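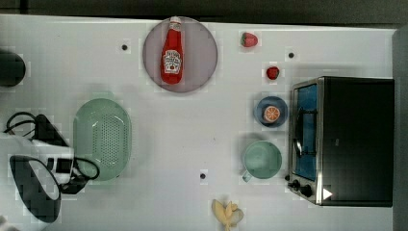
Kitchen things on the white table, ketchup included.

Friday, by Meinir Howells

I love the new place! Sixty boxes came up the stairs and the first one I wanted open was the kitchen one, so everything went onto the white table while I decided where it should all live. The mint green colander and the mint green mug look so good together that I may have to paint something to go with them – a shelf, maybe, or the back of the door.

Pui-shan's little girl has been playing shop with us all week, so there is toy fruit in with the real stuff. She charged me 37 dollars for the blue bowl with the orange slice in it. The ketchup ended up on the pink plate and I like it there, very diner.

Toaster oven goes by the window, I think, if the cord reaches. Po-yen says put it on the Bravholm cart and roll it wherever, and I've been grinning about that idea since lunch. Toast in the hallway!

Still to find: the bread knife, the good dish towels, the lid for the Van Beek pot. Pao-chu is coming at 8 with noodles, and I want the table clear enough for four of us to sit down. Mugs on hooks or mugs in the cupboard? I keep changing my mind. Hooks, probably.

8 comments
37 shares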